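**January 7, 2026** — Caldeira, a small mapping group, today released its review of Dronik, a satellite land-cover map that promises to sort every city block into roof, pavement, grass or water. We think the promise is too big for the data behind it.

Our team checked 300 spots in the Plalar district against visits on foot. Dronik got 47 of them wrong. Most of the errors were dark roofs marked as water, or dry lawns marked as bare soil. The makers say a July update will fix this. We have heard that before, and we would like to see the test results first.

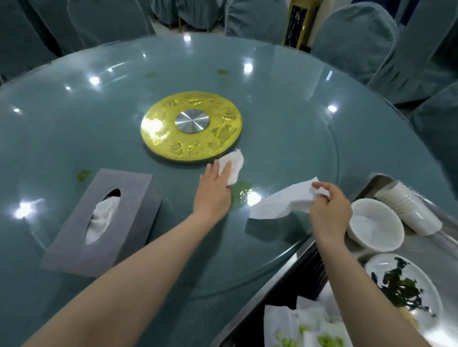 *Wiping down the glass tabletop with paper napkins.*

"A bright color map looks finished, and people stop asking how it was made," said Arnaldo Carvalho, who led the review. "A roof is a roof. If the map calls it a pond, somebody may plan a drain around it."

Dronik's public notes say the map was trained on 2000 sample sites. They do not say where those sites are, what time of year they were viewed, or who labeled them. We asked twice and got a brochure.

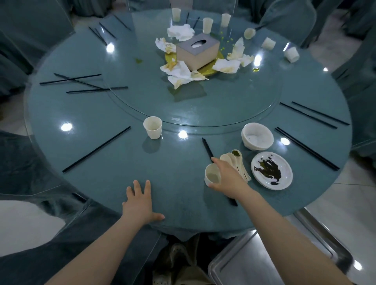

The same goes for the claim that the map can track new building from one season to the next. Shadows move and grass dries out. Some of the "growth" shown on the east side of Plalar sits on lots that have been paved for years — we walked them.

Caldeira will repeat the check at 600 spots after the update, using the old ones again and adding new ones in the hill town of Pumau. The full error list is free on request.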